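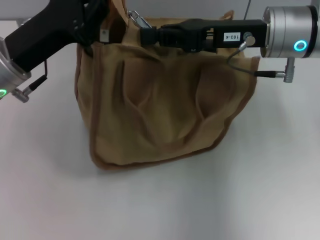

Reusable Bags and Shopping Habits in Remville
Student project report, Consumer Studies
Sunita Wojcik

1. Background
Remville stores began charging for plastic bags in July. I wanted to find out if the charge changed what people carry to the store, and what they do with the cloth bags they already have at home. Most of the articles I read for class were about national numbers. I wanted to look at one town and one chain.

2. Method
The survey was done outside the Kozłowski grocery on Lindau Street. The store manager let me stand by the cart return with a clipboard. I also had access to bag sales sheets from the store office, which cover the months before and after the charge started. In the first month the store sold 1434 plastic bags, and the manager said this was well below what they used to give away.

Shoppers were asked 5 questions. The first 2 were about how often they shop and how they get to the store. The others were about bags: what they brought, how long they had owned it, and if they ever wash it. People leaving in a hurry often skipped the last one, so I only use those answers in a general way.

3. Results
Shoppers who drove were more likely to have a bag with them, usually one left in the trunk. People who walked or took the bus often bought a plastic bag because the trip was not planned. Several said they stop in on the way home from work and don't think about bags until they reach the register.

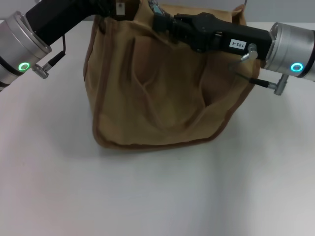 Figure 2. Tan canvas bag with darker brown edging.

Cloth bags were kept much longer than I expected. One woman had a bag from a store opening in 1989 and still used it for potatoes. The most common complaint was handles, either too short for the shoulder or coming loose at the seam. Bags that stood open by themselves were preferred for packing, but people said they took up more room in a closet.

Very few people washed their bags on a regular schedule. Some shook them out – others said they only washed one after something leaked.

4. Problems with the survey
Most of my interviews were on a Monday after 4 p.m. Weekend shoppers may answer differently. I also could not check how long a person had really owned a bag.

5. Next steps
I would like to repeat the survey at the Cleltura market, where there is no bag charge, and ask the washing question first.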